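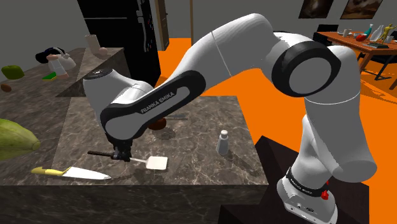 *Prilville, September - Thursday, past eleven at night*

Choir again. I say "again" as though it were a chore, when in fact I rearranged a dentist appointment for it, which tells you where my priorities and my molars stand.

We are still on the Sturnwood piece. It has been the Sturnwood piece since before the clocks meant anything to me. Brendan Dunne, who conducts with his whole upper body and a pencil, has decided the basses come in late at bar 60. We do come in late at bar 60. We have come in late there so reliably that the altos have started breathing in sympathy. Tonight he stopped us and asked, in the mild voice, whether anyone in the back row would care to tell him what beat three was. Anas said it was the one after two. Brendan wrote something down.

My own trouble is page turns. The publisher has put the hardest entry of the whole thing at the top of a left-hand page, so you have to be looking up, counting, and peeling paper all at once. Anas has photocopied his and taped it into one long strip, and he looks like a man reading a very serious receipt. I thought it was ridiculous for a couple of weeks. Tonight I asked him for the tape.

The hall was cold. They had the side door propped open with a hymnal, and the piano has gone flat in the middle and nowhere else, so every time the accompaniment crosses G we all sag a little and then climb back up. Sewwandi Sultana played it anyway and apologized to it under her breath. She is much too good for us. She used to accompany real singers, and now she gives basses their note four times in a row with her eyes closed. 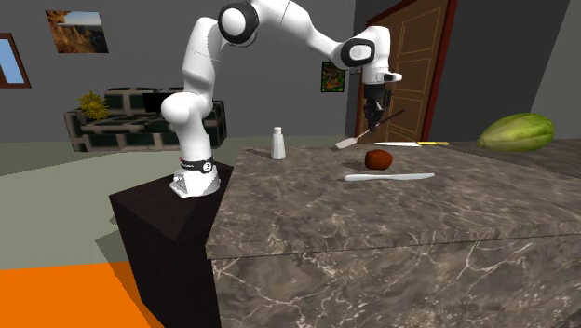 Then the matter of the solo. There is a short one for bass, maybe eight lines, sitting low and not showing off, and for some reason I had got it into my head that it might come to me. I had not said so out loud. I had only learned it by heart, sung it in the car with the windows up, and bought lozenges. It went to Teodoro Lumanlan, who joined in the spring and has a voice like a cello being moved carefully down a staircase. He was surprised. He turned around to see who was standing behind him. I clapped him on the shoulder and said "well deserved," and it was, and I would like it noted here, where no one will read it, that I was gracious for the entire coffee break.

The coffee break, by the way, had the good ginger cookies. I ate three.

After the break we ran the second half without stopping, and something did happen around the slow section. It went quiet in the right way. You could hear the sopranos come off the high note together instead of in a heap, and for a page or so I forgot about my feet, my tape, and Teodoro. Then we got to the Latin and everyone pronounced it according to their upbringing.

Brendan kept us ten minutes over to tell us about the concert. It will be at Werard, in the big church with the terrible parking. The place seats 738, a figure he gave us twice. Last year's audience would have fit in the left-hand side with room for their coats. He wants each of us to sell tickets. I have a sister, a neighbor, and a man at work who once said he liked music, so I am well on my way.

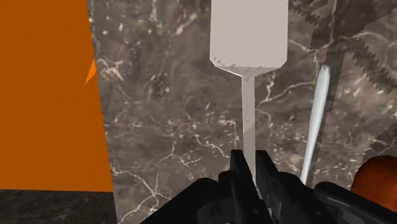
Gayan Mridha drove me home and we argued the whole way about whether you should mark breaths in pencil or just trust yourself. He is for trust. He is also the one who gasped in the middle of "gloria" last Christmas. I mark everything. I go over an awkward entry until it's as plain as the handle of a spatula sitting between two gripper fingers, and then Brendan raises his eyebrows at me and I miss it anyway. Gayan says I'm looking at the page so hard I can't hear the tenors. I told him not hearing the tenors was the whole attraction of the bass section.

He may have a point, though. I tried the opening just now in the kitchen, no music, very softly, and got as far as the second page before I ran out of words. After that I hummed.

Must find out if Anas wants his tape back. Also the black folder, not the blue one, for next week, and call the dentist.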